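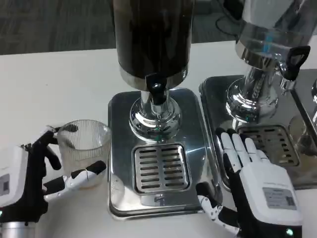
白い天板に据えたステンレス製ディスペンサー。台座の手前側が受け皿になる。

サイト内検索 キーワードを入力 検索

飲料ディスペンサーの滴下管理と洗浄 Drornau会議棟の運用担当者に聞く
2024年7月7日

会議施設の飲料コーナーで最も多い苦情は味ではなく、天板の汚れである。Drornau会議棟で飲料什器の選定と保守を受け持つ担当者は、そう切り出した。同棟の運営はClostleyが請け負っており、担当者は同社の什器係に所属する。据え置き型のディスペンサーに切り替えたのは1月で、その月の提供数は1,622杯だった。

「以前はポットを並べていました。注ぐときに手元がぶれるので、どうしても天板に落ちる。白い天板だと跡が目立ちます。色を変える案もありましたが、汚れに気づくのが遅れるだけなので採りませんでした」

現在の構成は、筒形の容器を金属の首で受け、その下に丸く広がる台座を置き、全体を角の丸い受け皿に載せるものだ。注ぎ口は首の前面から下向きに出る。選定時に見たのは容量より注ぎ口の高さだったという。

「高すぎると液がはねます。低いとカップが入りません。最終候補の機種では、使うカップの縁から注ぎ口の先端まで33ミリでした。ここが決まれば、あとは受け皿の寸法の問題です」

受け皿の奥行きについては、仕入れ先のBangashと何度かやり取りがあった。標準品のうち奥行きの短いものは見た目が軽く、天板も広く使える。一方で、注ぎ終わりに遅れて落ちる一滴が、手前の縁を越えることがあった。

「コックを閉じても、先端の内側に残った分が少し遅れて落ちます。カップを早く引くと、その一滴がどこへ行くか。格子の上なら問題ありません。試したときは、短い受け皿だと縁に当たって手前に流れました」

格子は細長い穴を並べた形式を選んだ。丸穴の板も試したが、砂糖を含む飲料では穴の縁が固まりやすく、ブラシの毛先も入りにくかった。長い穴であれば、穴の方向に沿って一度こするだけで済む。担当者によると、洗浄の手間は穴の総面積よりも、ブラシを動かす方向が一定かどうかで変わる。

洗浄は一日の終わりに行う。容器を外し、コックを分解し、格子と受け皿を別々に洗う。1台当たりの所要時間は20分。洗剤はCadiaの中性のものに統一した。

「鏡面の部品に研磨剤は使いません。細かい傷が入ると水あかの付き方が変わります。台座の丸い部分は、洗うより拭くほうに時間がかかります。水滴を残すと翌朝には輪になっていますから」

拭き上げには乾いた布を2枚使う。1枚目で水を取り、2枚目で曇りを消す。布を兼用すると、首の付け根から拾った水が台座に戻る。手順書ではこの部分に最も多くの行を割いている。
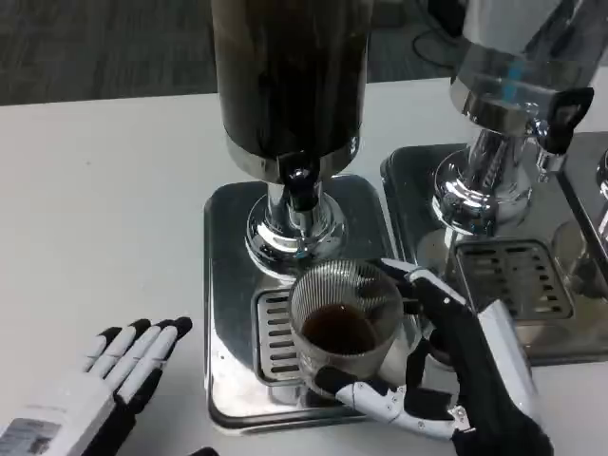
カップの選定は、ディスペンサーの機種が決まった後に行った。条件は、注いだ量が外から読めること、格子の上に置いたまま注げること、濡れた手でも持ちやすいことである。採用した型は透明で、側面に細い縦溝がある。黒い注ぎ口の真下でカップを格子に載せ、半分ほどまで濃い茶色の液が入ると、溝越しでも液面の高さは判別できる。手は側面に回り、指の1本が縁の近くに来る。担当者はこの縁の近くの指を気にしていた。

「口を付けるところに近いので、持つなら下寄りにと案内しています。ただ、底に近いほうを持つと、今度は格子に指が触れます。格子は常に清潔とは言えません。結局、胴の中ほどを持つのが一番ましです。縦溝は滑り止めとして効いていますが、持つ高さまでは決めてくれません」

満量の目安は設けていない。目盛り入りのカップも検討したものの、洗浄を繰り返すうちに印刷が薄れるという理由で見送った。代わりに、配置の説明書きには半量で一度止めるよう記してある。止める位置を決めておくと、コックの戻し遅れによるあふれが減ったという。

コックの形も使い勝手を左右する。レバー式は離れた位置からでも操作の向きが分かりやすい。反面、横に張り出すため、隣の機器との間隔が必要になる。

「間隔を詰めると、隣で注いでいる人の手とぶつかります。台の幅から割り出すと失敗します。先にレバーを動かす人の手の幅を取って、残りに機器を置く。順番が逆だと、後から受け皿を斜めにして逃がすような置き方になります」

容器の外観が機器ごとに異なる場合、表示をどこに置くかも問題になる。内容物の色が濃い容器は、残量を外から読みにくい。光の筋が縦に映り込むと、なおさら液面が分からなくなる。同棟では、容器の外観だけで補充を判断せず、一定の時刻に蓋を開けて確認する運用に改めた。

保温については、担当者の評価は控えめだった。注いだ直後のカップ内の温度は、社内の下限を52度としている。蓋の開閉が続く時間帯にはこの値を下回ることがあり、対策は容器の改造ではなく、1回当たりの補充量を減らすことにした。

「満たしておくと安心ですが、長く置いたものは香りが落ちます。少なく入れて早く回すほうが、苦情は減りました。補充に行く回数は増えています。そこは人員の話になるので、什器では解決できません」

今後の課題を尋ねると、担当者は受け皿の排水を挙げた。現行の受け皿は排水口を持たず、たまった液は手で捨てる。格子を外さずに残量が分かる構造を、Bangashに問い合わせているところだ。

「格子のすき間からのぞけば見えますが、鏡面なので照明が映って深さが読めません。底だけつや消しにできれば十分です。大がかりなものは要りません」

回答が届いた段階で、試作の受け皿を1台だけ入れ替える予定だという。入れ替える機器はまだ決まっていない。

読者コメント（4件）

匿名
レバーの手の幅を先に取るという話、うちの食堂でも同じ失敗をしました。台を買い足すことになりました。

給茶担当
コックのパッキンの交換周期が書かれていないのが残念です。そこが一番知りたかった。

匿名
鏡面の台座は拭くのが本当に面倒です。布を2枚に分ける方法は明日から試します。

設備2課
底だけつや消しの受け皿、製品化されたら記事にしてください。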